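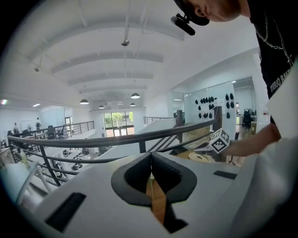
Uma conversa sobre pão, frio e paciência

Fui a Provavstead com a ideia de ficar uma hora e acabei por perder o último autocarro. A culpa é da padeira da Ornusen, que fala tão depressa como amassa e que me pediu logo à entrada para não pôr o nome dela em lado nenhum. «Escreve padeira e chega muito bem», disse-me ela, já a empurrar-me para um banco ao lado do forno. Pronto, fica padeira!

Comecei pela pergunta que toda a gente lhe faz: porquê centeio, numa terra onde sempre se comeu pão branco? Ela riu-se. «Porque era o que a minha avó fazia e porque eu sou teimosa. No primeiro mês vendi tão pouco que andei a oferecer pão aos vizinhos. Ao fim de umas semanas já fugiam de mim na rua.» Depois apareceu uma encomenda de um restaurante de Flemby (cinco pães por dia, uma fortuna na altura) e as coisas foram andando.

A massa-mãe dela vive num frasco de vidro com uma fita encarnada e tem direito a prateleira própria. Perguntei se era verdade que a levava de férias. «Levei uma vez. Entornou-se na mala e fiquei com a roupa toda a cheirar a vinagre. Agora fica cá, no frigorífico, e quando volto dou-lhe de comer dois dias seguidos.» Eu, que já matei três massas-mãe, tomei nota de tudo.

O que ela mais repete é que temos pressa a mais. Deixa a massa no frio a noite inteira e só acende o forno de manhã, bem cedo. Cada pão leva 665 gramas de massa, sempre na balança, nunca a olho. «O olho engana-se quando está com sono, e eu às quatro da manhã tenho sempre sono.» E o forno vai aos 210 graus – ela já experimentou mais quente e não gostou da côdea.
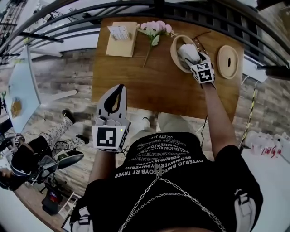
Falámos também de farinha, claro, e aí a conversa azedou um bocadinho. Durante anos comprou tudo à moagem Langlois, até que em setembro o saco mudou, a moagem mais fina, e o pão começou a sair baixo. «Liguei para lá e disseram-me que estava igual. Igual! Eu meto as mãos naquilo todos os dias.» Acabaram por se entender – voltaram a moer mais grosso para ela – mas vê-se que ainda lhe custa falar do assunto.

Quis saber se pensava abrir uma segunda loja. Abanou a cabeça antes de eu acabar a frase. «E quem é que ia dormir por mim?» Prefere ensinar, e às vezes recebe gente na padaria para uma manhã de pão, com avental emprestado e café de cafeteira. Diz que os piores alunos são os que já viram muitos vídeos, porque chegam a discutir com ela.

Saí de lá com um pão ainda morno debaixo do braço e comi metade na paragem, à espera de boleia, sem manteiga nem nada.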